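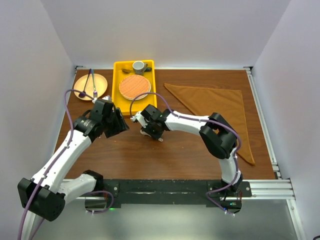
What is Delwyn Baxter pouring at the Gullier this winter? A short list of warm drinks and slow sippers built around Wostano, the bittersweet herbal liqueur she has been talking up to anyone who will sit still at her bar since November.

If you have stopped in lately you may have already had the speech, and it's a good one. Baxter took over the drinks side of the Gullier last year, after a long stretch of running the bar at a hotel up the coast, and she arrived with a couple of bottles of Wostano wrapped in sweaters in the back of her car. She had tasted it at a friend's wedding, poured over one big ice cube with a strip of orange peel, and she says she spent most of the reception trying to find out who made it (she missed the cake, which she still brings up).

The person who made it is Reijo Kallio, and on Friday evening he will be at the Gullier himself to pour the new winter batch and talk with whoever wants to pull up a stool. Kallio makes Wostano in a small rented building behind a feed store, using orange peel, gentian, juniper and a few things he prefers to keep to himself. This batch came to 3,407 bottles, and 368 of them have been put aside for bars and restaurants in the county. The rest go to shops, and to the people who have been on his mailing list from the beginning and who, he says, write him very nice letters when he runs late.

"I wanted something my mother would drink after supper and my neighbors would put in a highball," Kallio said when we reached him by phone. "My mother says it's too sweet and my neighbors say it's too bitter, so I think I'm close."

The drink to start with, if you ask us, is the one Baxter calls the Waaka. It's hot black tea, a good pour of Wostano, lemon and a spoonful of dark honey, and it comes in a thick mug that you'll want to keep both hands on for a while. It smells like a kitchen where someone has been peeling oranges all afternoon. We had one on a sleety evening before the holidays and stayed a good deal longer than we had planned to, and by the time we left we had been talked into the second drink on the list as well, a Wostano sour with egg white and a little grapefruit. That one is brighter and sharper, and it was lovely with the salted almonds.

Baxter is also doing a rye drink, stirred and served very cold, for the folks who tell her they don't care for anything sweet, and a tall one with soda and cucumber for anybody who is driving or has an early morning and wants to go easy. And there is a no-alcohol version of the Waaka made with a bitter orange syrup she cooks down herself. She was fussy about getting it right, she told us, and went through a great many oranges.

For those who would like to try this at home, Kallio has a simple suggestion: 2 ounces of Wostano, 2 ounces of dry vermouth, plenty of ice and a long stir. Put a piece of orange peel on top and drink it before dinner, slowly, with something salty close by. Once it's open, the bottle will keep nicely in a cupboard, though he likes his in the refrigerator door next to the mustard.

The tasting at the Gullier is on January 5, 2024, starting when the doors open at five. There's no charge for the first small pour, and the full winter list will be available at the bar and at the tables by the window. Reservations aren't being taken, so come early if you want a seat near Kallio, and wear a warm coat in case there's a line. The winter list stays on until the end of the month.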